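Bimanual teleop forum > Data collection > Cloth tasks

Place setting demos: keep or drop the regrasps?

finel_bench
Wednesday, 9:40
We are collecting teleoperated demos for a place setting task on a two-arm station. Dark green cloth, one stemmed glass, one rectangular plate. Cloth goes down first as the mat, then the rest is arranged. Batch one is 48 episodes. I flagged 40 as clean and 44 as usable, the extra being episodes where the operator lost a corner or pinched in the wrong place and had to pick again.

Policy trained on the 40 stalls after a bad pinch. It holds the cloth up and does nothing useful. Policy trained on the 44 recovers sometimes but also lets go of good grasps. Same seed, same number of steps.

Before I record more I want to settle the labeling rules. What I have now:

1. Grasp label. Marked per arm at the first step where the fingers are closed on fabric. One point of contact counts, even if cloth hangs on both sides of the pinch. Wrist view at a step I would label as held:

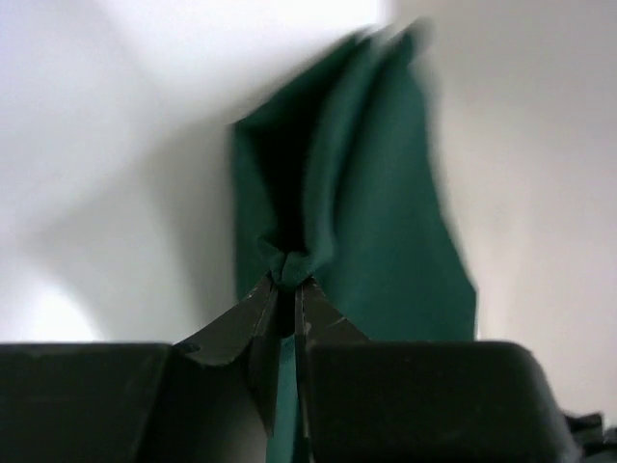

2. Release label. Marked when the fingers open, whether or not the cloth is where it should be.

3. Episode end. Operator presses the pedal after both arms have stopped. No trimming.

Objections welcome, particularly to 1.

gernow_k
Wednesday, 10:15
Objection to 1. A gather in the middle of the cloth and a pinch at a corner are different states and your label merges them. In that wrist view the fabric is bunched at the fingertips with a strip running down between the grippers. I could not tell you which part of the cloth is being held. If the label says "held" for both, the policy has no reason to regrasp from the first one.

I would split it into corner, edge and interior. Costs one extra key press in review.

finel_bench
Wednesday, 10:32
I considered that. The problem is that two reviewers will not agree on edge versus interior from the wrist camera alone. The cloth is one solid color and there is motion blur at the top of it in the view I posted.

Prata
Wednesday, 11:05
Then don't review from the wrist alone. Use the fixed camera to decide and the wrist to get the timing. We do this at Katuvport for towels and disagreement between reviewers went down a lot.

I disagree with gernow_k on the main point, though. The labels are not your problem. Letting go of good grasps is what I would expect if your recovery episodes include the release but the policy has too little history to know why the release happened. What is your observation window?

finel_bench
Wednesday, 11:20
2 steps.

Prata
Wednesday, 11:24
Too short. Fix that before you touch the labels.

gernow_k
Wednesday, 11:41
Both can be wrong. A longer window does not help if the pinch looks the same to the model either way. Can you post the fixed view? I want to see how much of the cloth the arms cover.

finel_bench
Wednesday, 12:10
Fixed camera, same station. It covers the table and both grippers.

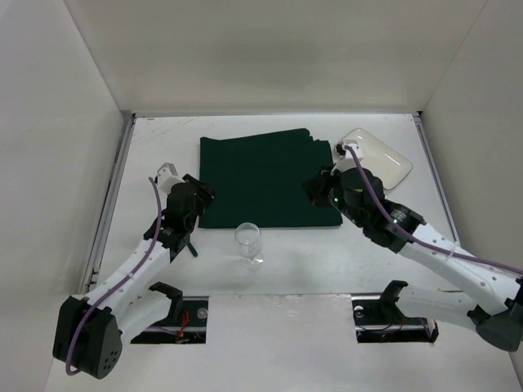
Fixed view, cloth on the table with a gripper at each side.

The near edge is easy to read from here. The far right corner is not: the fabric is uneven there and the right gripper is close to it. The right arm also hides part of the plate, so I would not use this view alone for plate pose.

Eyvindur Þrastardóttir
Wednesday, 13:02
A few notes from doing review on similar data.

The glass rim overlaps the near edge of the cloth in this view. If you run any automatic segmentation for cloth coverage, check that the rim does not split the mask. A clear glass in front of a dark cloth gave us broken contours in a fair number of episodes.

On keep or drop: keep the regrasps, but cut each one into its own segment and sample them at a fixed rate. You then control the ratio and don't inherit whatever the operators happened to do. I would also record some deliberately, starting from an interior pinch, so that the recovery set is more than a handful of accidents.

On labels I side with gernow_k, with one change. Use corner and not-corner. Edge versus interior is where the arguments come from, and the recovery is the same motion for both.

gernow_k
Wednesday, 13:15
Fine with corner / not-corner.

Prata
Wednesday, 13:48
Still think the window comes first. Deliberate failures have their own problem: operators who know they are going to regrasp move differently, and it shows in the gripper speed. Have them start from a cloth that somebody else has already put in the fingers.

finel_bench
Wednesday, 14:20
Plan, then. Window goes up first, retrain on the existing 44 with no other change. Separately I relabel to corner / not-corner using both views. Deliberate regrasps get recorded after that, with the cloth placed in the gripper by a second person as Prata suggests. Rule 2 stays. I will post the release counts for both runs in this thread.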